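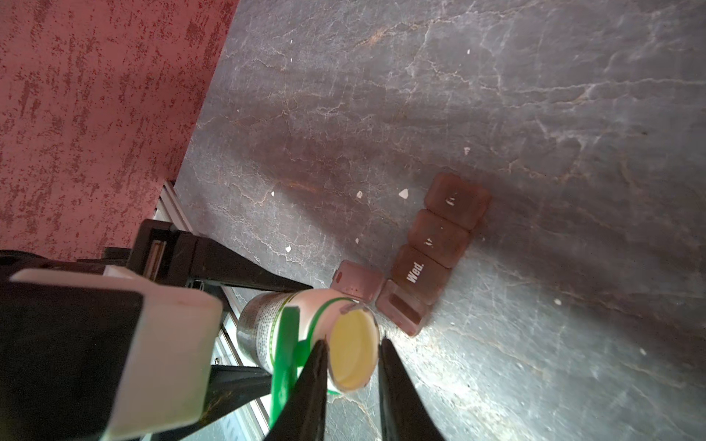

Small container with a pale yellow lid, label with green stripe

Pranard Small Office Binder Set, reviewed after four months of use

I work as a legal assistant in a two-lawyer office in Bainbridge. We do leases, simple wills, and many small disputes between neighbors. In October my employer, Jordan Kershaw, asked me to find a better system for our forms, and I bought the Pranard set. I paid $136 with shipping. My employer paid me back the same day and then did not open the box for two weeks, so most of what I write comes from me.

The set has three binders and a download code. The binders hold 611 pages of model forms and letters. The first binder is for new clients: engagement letter, fee agreement, conflict check sheet, letter when we decline a case. The second is for real estate and the third is for wills and powers of attorney. The download code gives you the same forms as text files, which you can change and save under your own name.

I will begin with the first binder because for me it is worth the price alone. English is my third language, and I have read many engagement letters in which one sentence takes half a page. The Pranard letters are short. The fee agreement says what the client pays, when the client pays it, and what happens with the money that was not used. A client of ours, an older man with a fence problem, read it at my desk and signed it with only one question. With our old letter the clients always asked what "disbursements" are.

The letter for declining a case is also very good. It is polite, it tells the person that there may be a deadline, and it does not give any opinion about the case. My employer changed one word in it.

The second binder I like less. The residential lease is fine, but the commercial lease looks as if another person wrote it, maybe many years before. It uses "Lessor" on one page and "Landlord" on the next page. I found the same paragraph about parking two times. You can repair this in the text file, but it took me a whole morning, and I think a buyer should not have to do it.

The third binder is careful work. Every form has a gray box at the top with the points that you must check against the law of your own state. Please take these boxes seriously. The set is written for the whole country, and the rules for witnesses are not the same everywhere. We compared the simple will with our own model and we had to change the signature page. A person without a lawyer could miss this, and for that reason I would not recommend the third binder for use at home.

About the download. The code is printed inside the cover of the first binder, in very small letters, and I confused a zero with the letter O. The help line answered me at 9 in the morning on the first call and the lady was patient. The files opened without trouble in our program. The file names, however, are only numbers. The lease is number 101, and you will not know this if you do not have the paper index next to you. I renamed the ones that we use often and left the others.

The binders themselves are strong. The rings close well and the tabs have not torn. They are heavy and quite wide, so measure your shelf. Ours did not fit above the printer, and they now stand on the floor next to my chair.

Before this I used the Printon Forms Library for two years at another office. Printon has more forms and a better search, but you pay every month, and if you stop to pay you lose the access. For a big office it is probably the right choice. I also tried the free pages from Fukeo, which are good for a first look and too general for real work with clients.

Updates are my last point. With Pranard you get one year of new pages by mail. We have received one envelope so far, with nine pages and a clear list of where to put them. After the year you must pay again, and I could not find the price anywhere on the order form. I wrote to ask and I am still waiting for the answer.

Client letters and agreements: 5 of 5
Real estate: 3 of 5
Wills and powers of attorney: 4 of 5 (for law offices only)
Download: 3 of 5

I would buy it again for the first binder. If they sell it separately one day, buy only that one and the third.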